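Cundcombe library to stay open later from next month

January 26, 2019

The public library in Cundcombe will keep its doors open until 9 p.m. on weeknights under a plan approved by the town council. The longer hours begin next month and will run through August, when the council is due to look at the numbers and decide whether to keep them.

The library now closes at 6 p.m. Deividas Org, who has managed the building for 14 years, said the early closing had been the most common complaint on comment cards.

"People get off the bus from Clernberg and we are already locking up," Org said. "Students tell us the same thing. They want a quiet place to sit after dinner."

The extra hours will be paid for out of money left over from the roof repair, which came in under budget. Two part-time staff members will be hired. Weekend hours do not change.

The council also agreed to buy 1000 new books, most of them for children and teenagers - the first large order since the Venckus Street branch was closed and its shelves were moved to the main building. Readers can suggest titles at the front desk or by mail.

Not everyone on the council was in favor. One member, who voted against the plan, said the money should have gone to the parking lot, where drainage has been poor for years. The lot has space for 100 cars and is shared with the Namura Community Center next door.

Org said the parking lot was a fair point but a separate one. The work there would cost far more than the library has to spend, he said, and the community center would have to pay its share.

Library cards are free for anyone who lives or works in town. New cards can be picked up the same day with proof of address. 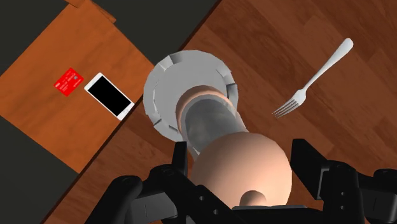 The front desk will stay staffed until closing on the late evenings, but the local history room will still shut at 5 p.m. Readers who need it later can ask for items to be brought to the main reading room.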